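Part 2: Fitting the Jollement heel grips and sole pads

Okay, so your shoes have arrived, they're gorgeous, and they slip at the back when you walk. Welcome to my entire life! I wear a size between sizes, so I've put Jollement grips in pretty much every pair of heels I own, and I've got it down to a routine now.

You'll find 2 grips and a pair of clear sole pads in the pack. Leave the sole pads alone for now (they're in Part 3).

1. Try the shoes on first, with whatever tights or socks you'll be wearing. Walk up and down the hall a few times and see where your heel lifts.

2. Wipe the inside of the heel with a barely damp cloth, then leave it for 60 minutes. I know, it's boring, but the glue hates moisture.

Note: if the lining is suede, skip the cloth and use a soft dry brush.

3. Hold the grip in place with the backing still on. The thick part goes at the bottom, and the top edge should sit just under the rim of the shoe so it doesn't show.

4. Peel and press, starting in the middle and smoothing out to the sides. Keep pressing for 35 seconds. My friend Kyung-hwa Kong swears by using the back of a spoon, and she's right, it gets into the curve so much better than a thumb!

Caution: don't use these on vintage shoes or anything with a painted lining. I pulled a grip out of some silver Nilex slingbacks last November and half the lining came with it. I'm still sad about it.

5. Leave the shoes overnight before you dance in them (or run for a bus in them).
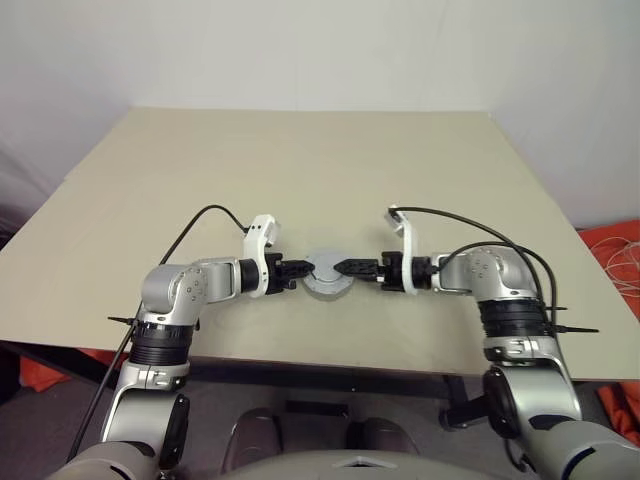

6. Put them on again and walk around on carpet. If your toes feel squashed, the grips are too thick for that pair, so peel them out slowly from the top corner and try the slim ones.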